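Cetthorpe Jigsaw Library - your questions

I get asked the same things over and over (mostly in the queue at the baker's), so I've put the answers in one place. If yours is missing, drop me a line or catch me on a swap evening. Anneliese Frerichs

What is it, then?

It's a lending library, only with jigsaws. You borrow one, do it, bring it back and take another. I started it with the boxes under my own bed and it has rather got away from me since! We've got landscapes, old maps, far too many steam trains and a shelf of odd-shaped ones that I adore and hardly anyone borrows.

Do I have to join?

Yes, but joining is writing your name and phone number on a card. There's no yearly fee. Each loan is 50p, whatever the size of the puzzle, and the money goes on new boxes, tape and biscuits.

How long can I keep one?

30 days. If you're nearly there and it's all sky left, ring me and I'll give you longer, I've been there myself. Please do ring, though. There was a very nice harbour that went off to Mamenlow last August and I still think about it.

How many can I have out at once?

Two. Families can have an extra one if it's from the children's shelf.

What's the biggest you lend?

2,000 pieces. We were offered larger ones and I said no, mainly for reasons of shelf space, and also I couldn't face checking them. If you do want something enormous, Ward Schouten has a few at home and lends them to people he trusts. Ask him nicely.

Do you check that all the pieces are there?

Not by counting, life's too short. We go by what borrowers tell us. There's a slip inside every lid, and if you finish and find a gap, write down whereabouts it is ("left side, in the hedge, one missing") so the next person knows before they start. If you find none missing, write that too, it cheers everybody up.

I've lost a piece. Are you cross?

No. Look in the hoover, then under the rug, then in the turn-ups of your trousers. After that just put it on the slip. Dindo Evangelista makes replacement pieces out of card and paints them to match, and some are so good that I can't find them again. He can't do them overnight, so be patient.

The dog ate one.

Same as above, but I don't want it back.

Can I do a puzzle there instead of taking it home?

You can, and I wish more people would. Come along in the afternoon, pick a table and get stuck in. The tables have pale wooden tops, which suits dark puzzles best. For snow scenes and anything with a lot of white cloud, ask for one of the green felt cloths and you'll save your eyes. Bring your own lamp if you're fussy about light - I am, and I do.
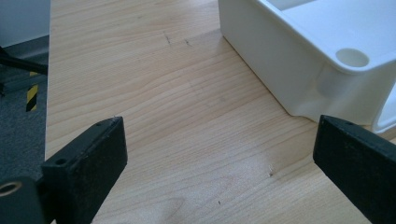
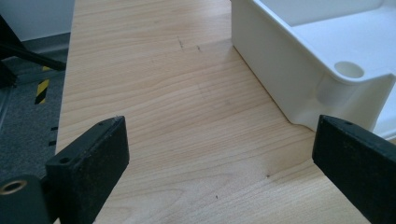 Can I leave a half-done one out until next time?

Sorry, no, the tables get used for other things. What you can do is borrow a board. Slide the finished part across, put the loose pieces in a lidded tray and label both with your name. Boards go on the bottom rack, flat please, never on their side. I won't say who put theirs on its side, but it was me.

What's the best way to start?

Everyone says edges first and everyone is probably right. I sort by colour before anything else, into old baking tins, and only then look for edges. Riet Hendriks does all the faces first and lets the rest float about in bits until it joins up, and she's faster than me, so there you go.

Do you take donations?

Gladly, as long as:
the box isn't damp or mouldy
you've told us if anything's missing
the lid picture is still there (a few people like them without, but only a few)

Please don't leave bags on the step. It rains.

Do you take wooden ones?

Yes please! They're kept separately and I'd ask you to handle them with dry hands and keep drinks well away. We have a small set from Smits that came to us with its cloth bag, and the bag needs to come back as well.

Can I glue it and frame it?

Not ours, no. You'd be surprised. If you've fallen in love with one, ask me what it was called and I'll help you hunt for a copy.

Is there anything for people who can't get out?

Gisela Iturra drives a box round to the Postov flats and the lanes behind. Tell her what you like and what you can't stand and she'll choose. She's good at it, though she does push the steam trains a bit because I've asked her to.

When's the next swap evening?

It's on the noticeboard by the door. We start at 7 and pack up when the kettle's empty. Bring something you've finished with, or just bring yourself and have a nose through the boxes.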